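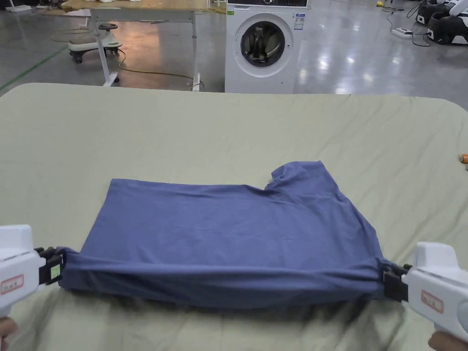 Chapter 7
Folding and Finishing Knits

By the time you reach this chapter you have sorted, soaked, washed and dried your way through most of a household's clothing, and I expect you are ready to be done with it. So was I, the first year I taught this course. I used to save folding for the last afternoon, when everyone was tired and half the class had a bus to catch, and I treated it as the thing you do with your hands while you talk about something else. The shirts that came out of that class looked like it. I've moved the subject forward since then and given it a chapter of its own, and I hope you'll give it an unhurried week.

We begin with the T-shirt. It is the garment you will fold more often than any other in your working life, whether you end up in a hotel laundry, a care home, a wash-and-fold shop on a corner somewhere, or simply in charge of your own family's baskets. It is also harder than it looks. A woven dress shirt has a collar stand, a placket and a yoke, and those parts hold a line for you. A cotton knit has almost nothing of the kind. It is one soft tube with two smaller tubes attached, and every part of it will stretch if you pull and slump if you don't.

What you will learn in this chapter

The first half covers the body fold and the thirds fold, with the common ways each goes wrong. The second half takes up sweatshirts, polo shirts and children's sizes, and finishes with stacking and shelf storage. When you have worked through the exercises you should be able to fold a plain adult T-shirt to a standard width in 19 seconds, which is a comfortable pace and nothing to brag about. Please don't start timing yourself until Section 7.4. People who race in the first week learn a crooked fold very quickly and then spend a month getting rid of it.

7.1 The table

Before the shirt, the surface. You want a table large enough that an adult extra-large can lie flat with its sleeves out and nothing hanging over the edge. In the training room at Zotdale, where most of these lessons were first tried out, our tables are 60 inches long, and I wouldn't care to go any shorter. Height matters even more. Stand with your arms loose and bend your elbows; the tabletop should meet you a few inches below the bend. If you find yourself stooping, raise the table on blocks. Your back will put up with a low table for an hour and complain about it for the rest of the weekend.

Cover the table. Bare laminate is slippery, and a light knit will slide away from you just as you are trying to square it. Bare wood can snag. A plain cotton cloth, washed a few times until the finish is out of it, has enough grip to hold the bottom layer still while you move the top one. Choose a soft solid color. A pale green or a cream lets you see the outline of a dark shirt and most light ones too, and it is restful to look at through a long shift. Patterned cloths are pretty, but stripes will fool your eye, and you'll line the hem up with the stripe instead of with the shirt.

The cloth needn't be ironed flat. Broad, shallow wrinkles do no harm, and you can smooth them outward with your palms as you go. Sharp creases are another matter, so pull those out before you begin.

Keep the table close to the machines if your room allows it, but leave yourself a walkway. At the Storville laundry, where I worked for a good many years before I ever taught anybody, the folding tables had been pushed right up against the dryers to save steps, and every time someone opened a door the rest of us had to shuffle over. When the new manager moved everything back by one pace, the whole room got calmer.

7.2 Reading the shirt

Lay the shirt face down and look at it before you touch it again. I know this sounds fussy. Give it a breath or two anyway, and ask yourself three things: where the side seams are, whether the hem is level, and what the collar is doing.

Side seams on inexpensive shirts very often twist. The knit was cut slightly off the grain, and after a few washes one seam has wandered toward the front and the other toward the back. You can't fold this out. If you line up the seams, the front of the shirt will buckle. Line up the outer edges of the body as it naturally lies, let the seams go where they please, and the finished fold will be square.

The hem may ripple, especially on shirts that have been hung wet by the bottom edge. Stroke it flat from the center toward each side. Don't tug.

The collar is the thickest part of the garment, with ribbing and tape and several layers of seam allowance all in one place, and it is where most of the trouble in a folded shirt begins. A collar or a sleeve that hasn't been laid flat leaves a hump inside the fold, usually toward one corner. The shirt on top of it tilts, the one on top of that tilts more, and by the sixth or seventh you have a stack that leans like an old fence.

7.3 Corners and tension

Now we come to the heart of it. Nearly every step in folding a knit comes down to holding two corners and deciding how hard to pull.

Take hold of the near corners of the folded edge, one on each side, and pinch them lightly but surely. Draw them apart until the edge between them straightens. You are looking for the moment when the sag goes out of the fabric, and that moment is where you stop. Go past it and the edge tightens into a hard rolled band, with small puckers gathering at each end where the corners are held. The rest of the shirt, meanwhile, stays exactly as wrinkled as it was, because tension in a knit travels along the edge and hardly at all into the body. Beginners see wrinkles in the middle and respond by pulling harder at the corners. Set the corners down, relax the edge, and smooth the middle with the flat of your hand.

My old supervisor, Senan Cullinane, used to have new people practice this with a shirt that was already folded. He would hand you one he had done himself and ask you to lift the near edge, straighten it, and lay it back without changing anything else. It took me most of a morning. I'd get the front edge beautiful and find the back had crept up, or that one side was half an inch ahead of the other. He was very kind about it, and he'd just say "again" and go off to see to the boilers.

Both hands should do the same thing at the same time. If you are strongly right-handed you will find that your right corner arrives first and your left corner is dragged after it. Slow down until they match. Some students like to count under their breath, and one of mine hummed, which got on a few nerves but worked very well for her.

Practice 7A

Choose one plain cotton T-shirt in a solid color, medium weight, clean and fully dry. An old one is better than a new one.

Fold it in half lengthwise, sleeves back, then bring the hem up to the shoulders so that you have a rough rectangle. Don't worry about its looks.

Pinch the near corners and draw the edge straight. Stop when the sag is gone. Now pull a little more, on purpose, until you see the puckers. Let it go slack and come back to the first position.

Do this until you can find the first position with your eyes closed. Then run your palm over the top layer from the center outward and feel for anything raised. If there is a lump, open the fold, find the sleeve or the piece of collar responsible, lay it flat, and close the fold again.

Practice 7B

Repeat with a heavier shirt and then with a thin one. Write down in your notebook how the edge felt in each case. In our Plurport evening classes we passed the notebooks around afterward, and it was surprising how many different words people found for the same thing.

A note on fabric before you go on

The shirts used in our drills are all cotton. Blends behave differently, and anything with elastane in it will spring back toward you after you have set it down, so you'll want an even lighter hand. We come to those in Section 7.6. If a blend is all you have at home, go ahead and use it, but expect to be a bit gentler than the instructions suggest.

7.4 The thirds fold

Start again with the shirt face down, collar away from you, hem toward you.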